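Block stacking: how many examples before you stop collecting?

Started by drustwood_dee

Hello all. I've been gathering demonstrations for a stacking policy, three coloured cubes and a taped square, and I'd like a sanity check from people further along than me. I have 621 episodes saved so far and my plan was to carry on to 2,000, but my wrists and my patience are both starting to complain! The task is simple enough on paper: red goes in the square, yellow goes on red, green goes on top of yellow. Nearly all my trouble is with the green one, where the fingers have to come down over it without fouling the stack next door.

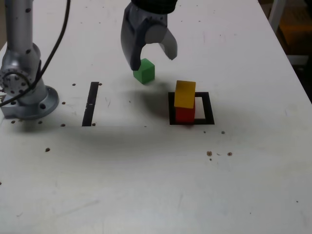
Reply from plodex_pete

Lovely clear task, and welcome. I'd stop at 621 and train something tonight, even if it's rubbish. I spent most of January collecting before I trained a thing, and when I finally did I found I had been starting the arm from the same pose every single time (you can imagine how well that went the moment I nudged it). A bad policy will show you which examples you're short of, and then you can go and collect those.

Reply from Jouko Hirvonen

I disagree with Pete a little, in a friendly way. Training early is fine, but people then chase whatever failed last and end up with a lopsided set. At Drikstead we plan the starting positions first, 200 episodes to a batch, and we don't look at results until a batch is finished. Dull, I know, but you can compare one batch with the next.

One question for Dee: are you saving the wrist view as well as the fixed one? For the green block I think it matters a great deal.

Reply from drustwood_dee

Thank you both, this is very kind. Yes, I save both. The wrist view is marvellous for judging the angle of the green block, because I turn it a bit differently each time and from the side I can hardly tell.

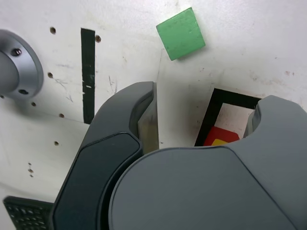 Where it lets me down is the stack. Once the gripper housing is in the way there's precious little yellow to go on, so I've been leaning on the fixed camera for the last part — perhaps too much. Has anyone tried dropping one view at random during training?

Reply from bajpai_bench

We have, and it helped us, though Jouko will tell you it was luck. Do keep the fumbled grasps where you recovered, by the way. I threw mine away for weeks and regretted it.

Reply from Jouko Hirvonen

It was luck! But yes, keep the recoveries, and label them.

Reply from drustwood_dee

Right, I'll do 4 batches Jouko's way and have a cheeky training run after the first. Pete, I'll post the curves here once I've got them.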